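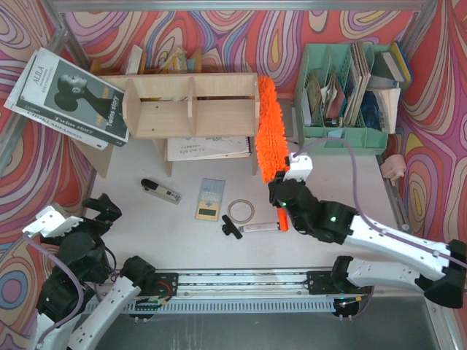 Trostivano: eine Zelle und ihre Pflege

Galerie der Werkstatt Nurnitz, Stand Mai 2022

Trostivano hat zwei Arme, einen Tisch und ein Wartungsheft, das inzwischen dicker ist als die Betriebsanleitung. Tunport hat die Zelle in Nurnitz aufgebaut, seither kümmern wir uns darum, dass sie morgens dort weitermacht, wo sie abends aufgehört hat. Meistens tut sie das. Für die übrigen Tage gibt es diese Seite, sortiert nach Baugruppen und mit kurzen Notizen aus dem Heft. Wer schönere Maschinen sehen möchte, findet sie in den Prospekten. Dort hat allerdings noch keine eine Schraube verloren.

Der Rahmen
Aluminiumprofil, silbern, mit schrägen Pfosten an den Ecken. Er trägt alles und beschwert sich selten. Einmal im Monat gehen wir mit dem Drehmomentschlüssel herum und ziehen die Verbinder nach. Im April waren 5 davon locker, alle auf derselben Seite, und zwar auf der, die im Heft als »geprüft« abgehakt war. Das Häkchen ist geblieben, daneben steht jetzt ein Fragezeichen.

Die Schiene an der Vorderkante
Beide Arme stehen an ihr, jeder neben seiner schwarzen Montageplatte. Wer eine Platte löst, um »nur kurz« an eine Schraube zu kommen, kalibriert anschließend den zugehörigen Arm neu. Wir haben das mehrfach überprüft, unfreiwillig. Die Nuten werden mit einem trockenen Pinsel gereinigt. Druckluft ist verboten, seit sich der Staub aus der Schiene im gesamten Raum wiederfand, einschließlich Kaffee.

Der Kabelkanal
Blassgrau mit einem Stich ins Blaue, geschlitzt, direkt unter der Schiene. Am Tag der Inbetriebnahme war darin reichlich Platz. Die Regel lautet: Für jedes neue Kabel kommt ein altes heraus. Die Praxis lautet: Der Deckel wird gedrückt, bis er einrastet. Beim nächsten größeren Stillstand ziehen wir die toten Leitungen. Das steht so auch schon im vorigen Heft.

Die Elektronikhalter links und rechts
An jedem Ende des Kanals sitzt einer, schwarz und mit einem kleinen orangefarbenen Stecker. Fällt ein Arm aus, prüfen wir zuerst diesen Stecker, dann den anderen, dann wieder den ersten. Erst danach wird der Rechner verdächtigt. Die Reihenfolge hat uns mehr Zeit gespart als jede Diagnosesoftware, was mehr über die Diagnosesoftware aussagt als über uns.

Die violetten Kabel
Sie laufen am weißen Halter am Handgelenk an und brauchen eine großzügige Schlaufe. Zu kurz verlegt, spannen sie sich in der äußersten Stellung; zu lang verlegt, bleiben sie an allem hängen, was auf dem Tisch höher steht als eine Tasse. Das richtige Maß liegt dazwischen und wird nach jedem Kabelwechsel neu entdeckt. Ersatz kommt von Ververidis, zuverlässig am Tag, nachdem wir uns mit Klebeband beholfen haben.

Die Greifer
Schwarz, kantig und geduldig. Die Finger werden nach 3.000 Griffen abgenommen, gereinigt und auf Spiel geprüft. Der rechte stand beim letzten Eintrag bei 2.382, der linke bei 217. Daraus könnte man schließen, der linke Arm sei faul. Er hatte neue Finger bekommen, und der Zähler fängt dann wieder bei null an. Das steht im Heft, und zwar auf einer Seite, die wir erst nach der Fehlersuche gelesen haben.

Der Tisch
Weiß, und damit der ehrlichste Teil der Anlage: Man sieht jeden Krümel Abrieb. Vor der Kalibrierung wird er ganz abgeräumt, auch wenn es sich um »lauter Kleinkram« handelt. Ein Tacker wiegt wenig und verstellt trotzdem eine Messung, sobald der Arm ihn für die Tischfläche hält.

Die Gelenke
Von außen gibt es wenig zu tun: abwischen, hinhören, Handschuh auflegen und auf Rattern achten. Ein neues Geräusch kommt mit Armseite und ungefährer Stellung ins Heft. »Macht komisch« gilt nicht mehr als Befund, obwohl es in den älteren Einträgen der häufigste ist.

Wieder anfahren
Werkzeug vom Tisch. Schlaufen kontrollieren. Beide Stecker andrücken. Erst den linken Arm referenzieren, dann den rechten, beide mit halber Geschwindigkeit und einer Hand am Not-Halt. Danach zehn Minuten Leerlauf, bei denen jemand danebensteht und so aussieht, als hätte er etwas zu tun.

Das Heft liegt am Schaltschrank, der Stift ist angebunden. Fehlt der Stift, bitte den Kabelbinder mitbestellen.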